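Sangate Workshop Boards > Automation > Brarnaten build log (PC assembly cell), page 4

slotted_angle
Posted 8 November 2018

The wrist camera is back on after the bracket change. The old mount let it sag whenever the arm turned over, and every saved position near the socket was off by a little. The new one bolts straight to the gripper plate. I moved the arm back over the old Dell and took a fresh set of views before touching the calibration.
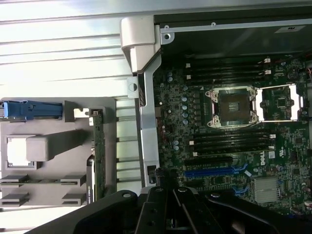 Does the tower have to be clamped to the bench?
It should be, or at least set against hard stops, because pushing a memory module home will shift a loose case.

I'm using two stops and a strap for now. The project total is at $2,254 out of a $3,000 limit, with the used arm taking most of it.

tapdrill
The strap is going to bite you. It stretches. Put a third stop on the open side and leave the strap in the drawer. Also, are you finding the board from the camera each time, or trusting the stops?

slotted_angle
From the camera. I match on the socket frame and the blue slot, since both stand out well against the green.

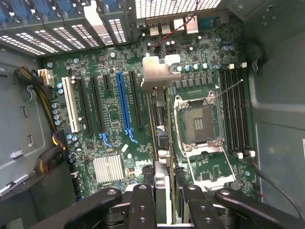 The match gets worse when the case is turned much from the pose I trained on, so I only let it search over a small angle. Outside of that it stops and waits for me.

mulchpile
I'd drop the camera. If the case sits on good stops, you know where the board is. We ran a Mthembu arm for a year with no vision and it placed parts fine. You're adding a cable and a lens to solve a problem that a square corner solves.

slotted_angle
That works if every case is the same. I want to swap in other towers later without cutting new stops. The parts are a different matter – those I do want in a fixed place, so they go in a gray tray to the left of the tower. Drive at the top, then the CPU, with the RAM under it.

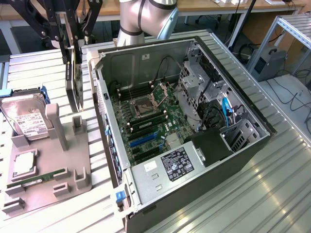
The tray file is in the Flilline folder on the shared drive if anyone wants it. The RAM slot is too tight in the first version. Use the second.

tapdrill
Agree with mulchpile on the stops, not on the camera. Keep both. Which step is giving you the most trouble?

slotted_angle
Anything small and round over the board. The fingers are flat, so a rounded part can roll as they close. I slowed the approach and cut the grip force.

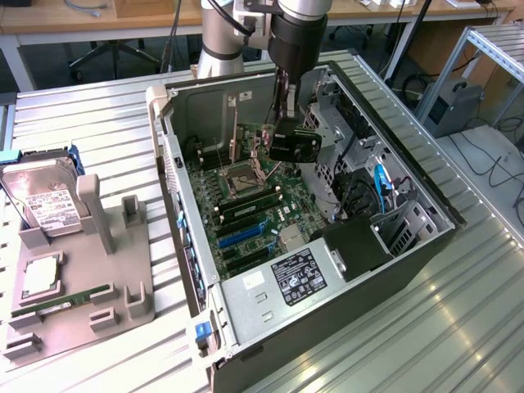 Next I'll try thin rubber pads on the fingers. If that doesn't hold I'll print a pair with a V cut in them, though then they'd be wrong for cards and I'd have to change fingers partway through.

mulchpile
Cut the V only at the tips and leave the rest flat. I still think the camera is extra work.

slotted_angle
Tips only is a good idea. I'll draw it up tonight and post the file in the same folder.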